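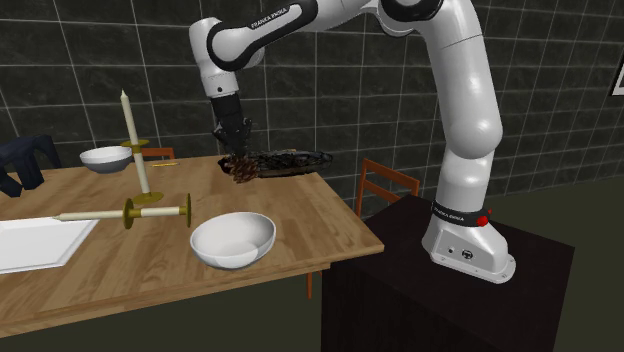
Itholm wants labs to rent practice time for their robot arms

15 Jan 2018

Robotics startup Itholm has opened sign-ups for Enar, a paid service that lets customers try out arm-control software in simulated dining rooms before they touch real hardware. The starter plan costs $1000 a year and comes with 21 room layouts. A $3000 plan adds custom rooms and more storage.

"You can fail all night and the only thing you lose is sleep," said product lead Rafia Kazmi.

Maybe so. The demo material leans on tabletop pickup jobs, with a Franka Emika arm working over a table of bowls and candlesticks. Itholm has put out no success rates for any of them, and it would not say how many of its 13 trial customers went on to pay.

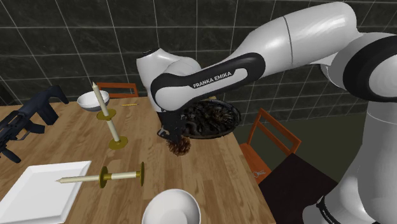
A simulated Franka Emika arm over a dining table in Enar. Render: Itholm

Witold Zieliński, who tests grippers for the parts supplier Villalobos, tried the service in November and came away unsure. Hard objects behaved well enough, he said, but he would not trust the results for anything light or tangled. "It looks great. I still had to redo every grip setting on the real arm."

Kazmi said better contact handling is planned but gave no date. Rival Flemov sells a similar package and lets buyers run it on their own computers. Enar runs only on Itholm's servers, and the starter plan can't be canceled partway through the year.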